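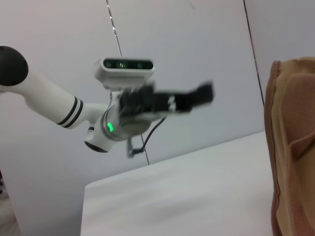
Section 2: Setting up your Osik table loom

Welcome to the fun part! By the end of this section you'll have a warp on the loom and the first few rows of real cloth in front of you. Set aside an afternoon for your first go. Once you've done it a couple of times you'll be warping up between lunch and a cup of tea.

You will need the loom, the reed hook, both warp sticks, a pair of sharp scissors, a ball of smooth cotton in any colour you love, and a few scraps of thick waste yarn.

Note: Save the fuzzy mohair for later. It clings to itself in the heddle and makes threading a real chore. Plain cotton is a delight to learn on, and it still makes lovely tea towels.

2.1 Finding a good spot

Choose a steady table at a height where your elbows sit just above the front beam. You'll want daylight coming from one side if you can get it, as the gaps between the threads are much easier to see with a bit of shadow in them. If you weave in the evening, try moving your lamp before you turn it up. Shiny surfaces throw light back at you and wash out pale yarns.

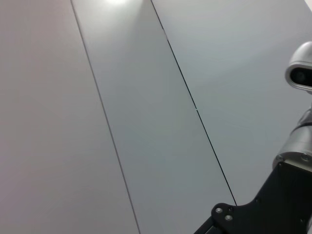

Soft glare near the top of smooth, pale grey panels.

A dark tea towel or a sheet of black card under the reed is a brilliant trick for white cotton. Sulastri Halim, who wrote the first version of this guide, swears by an old navy pillowcase.

2.2 Winding the warp

1. Clamp the warping peg to the far end of the table.

2. Stand the loom at the other end with the back beam facing the peg, and clamp it down on both sides.

3. Tie your cotton to the back apron rod with a double knot.

4. Pull a loop through the first slot with the reed hook, walk it to the peg and drop it over.

5. Carry on across the reed, going over and under the rod in turn, until you have filled 36 slots. That gives you a good scarf width.

6. Cut the cotton and tie off at the rod.

Caution: Keep an even, gentle pull as you walk. Loops that are hauled tight can tip the loom forward, and a falling loom will mark your floor and your toes. Keep kids and cats out of the walkway while the loops are up.

2.3 Rolling on

1. Slip the loops off the peg, hold them firmly in one hand and cut through the end.

2. Turn the back beam with your other hand. Feed in a warp stick or a length of brown paper as you go so the layers don't sink into each other.

3. Give the whole bundle a good tug after each full turn.

4. Stop when the ends hang 14 cm past the front beam.

Eusebio Salcedo rolls on with a friend holding the warp, and it's a wonderful way to do it if you have someone handy. Working alone is fine too, just stop more often and tug.

If you need to stop for the day, lock both pawls and tape the cut ends to the front beam. Spare yarn, shuttles and the reed hook can all go in a zip-top bag. 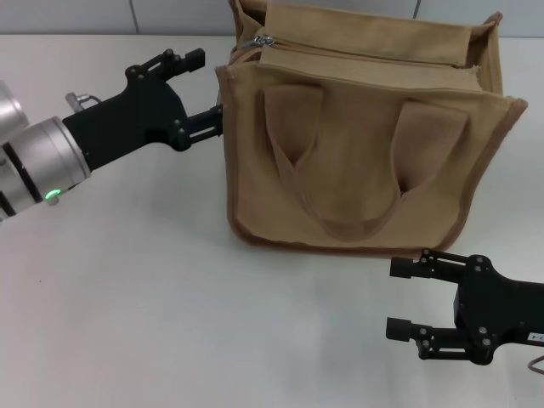 Wrap the hook in a bit of cloth before you put it away so it doesn't snag the yarn. The loom itself can stay clamped where it is overnight.

2.4 Threading and tying on

1. Start at the right. Take one thread from the first slot and pass it through the hole beside it. Leave its partner in the slot.

2. Repeat all the way across, and check your work every few threads. A mistake here is quick to fix now and maddening later!

3. Tie the ends to the front rod in small bunches, starting in the middle and working outwards.

4. Pat the warp with a flat hand. Tighten any bunch that feels spongy.

5. Weave 2 cm with waste yarn to spread the threads evenly.

Note: If you have the wider Irkham reed, use the longer front rod that came with it.

Now wind a shuttle, lift the heddle and throw your first row. Leave a little arc in the weft before you beat it down, and your edges will thank you. Finishing and washing are covered in Section 5.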